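The Return of the Proper Table

At Dabbas, a dining room of 31 seats on the harbor side of Lakenura, the evening begins with linen. The cloths are laid at four o'clock, well before the kitchen is ready, and smoothed by hand from the center outward. Guests seldom remark on them. According to the owner, Jad Boutros, that is how it should be.

"A cloth tells people that someone expected them," Mr. Boutros said. "They sit differently. They put the phone away, or at least they put it face down."

For much of the past two decades, the tablecloth was in retreat. Restaurants that once sent out carts of linen each night turned to bare wood, paper mats and polished stone. The reasons were practical. Laundering is costly, storage takes up space, and many owners believed that white cloth made younger diners feel unwelcome. Families followed a similar course at home, and inherited linens went into closets or were sold by the box.

The trade now reports a modest change of direction. The Solitz mill, which has woven table linen in the same valley for 105 years, added a second shift in May to meet orders from small restaurants and private households. Its managers are cautious about the reasons. Some buyers want quieter rooms, as heavy cloth over a felt pad softens the noise of plates and cutlery. Others have tired of wiping down oiled wood after every meal. 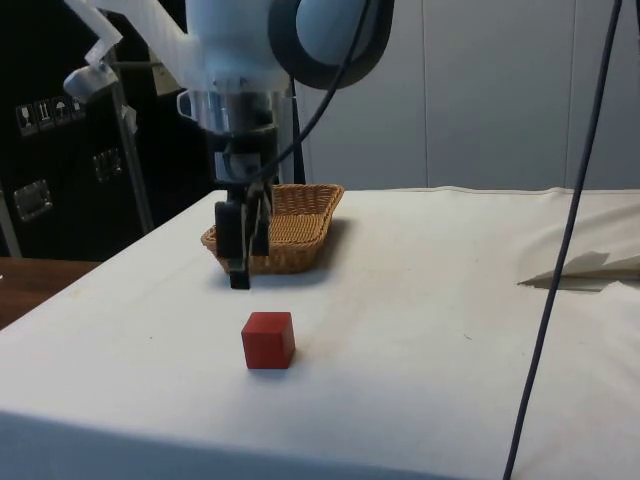

A woven wicker basket on a white cloth.

Teodor Midtbø, who teaches household history at the Kuvora Institute, cautions against treating the white tablecloth as a mark of wealth alone. In many farming districts, he notes, a family owned one good cloth and used it for christenings, funerals and the visit of the pastor. It was mended until the darns outnumbered the original threads. Several in the institute's collection carry the initials of three generations, stitched one below another along the hem.

"The grand houses had dozens and hardly looked at them," Mr. Midtbø said. "The people who had one could tell you where every stain came from."

The institute offers a course in the care of old linen, held over 10 evenings and limited to residents of the district. Participants learn to soak yellowed cloth in cool water, to iron it while still damp, and to roll it on a tube for storage so that no crease is pressed into the same place year after year. Starch is discouraged for anything kept longer than a season.

At Dabbas, each cloth is retired to the kitchen after 2 years of service and cut into towels. Mr. Boutros keeps the hems, which are used to tie bundles of herbs.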